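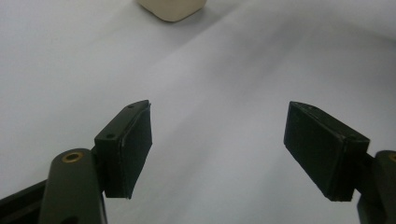 Frans Smits wrote in to tell me I was wrong about the sourdough, and that a starter kept in the fridge does not need feeding every day. He feeds his every 8 days and bakes on the ninth. I tried it his way through January and he's right.

Home Previous Next Archive About

My old routine came from a neighbor in Iltholm who fed hers each morning before work. I copied her for almost 2 years and threw away a lot of flour. Now the jar sits on the bottom shelf and I take it out the evening before I bake.

The rye is a separate problem. The mill at Skindden changed its grind and the dough has been sticky since. I've cut the water back to 188 grams, and the loaf holds its shape in the oven again. The crumb is tighter than I'd like — fine for toast, a bit dull for sandwiches.

Frans also asked about the wheat. It's from the shop in Sirnell, the one past the bus station. They sell it in paper sacks and close at noon, so go early.

I still haven't sorted out the crust. With the lid on for the first half it goes soft by the next day, and without the lid it splits down one side. I'm going to try a deeper cut along the top next time and leave everything else alone.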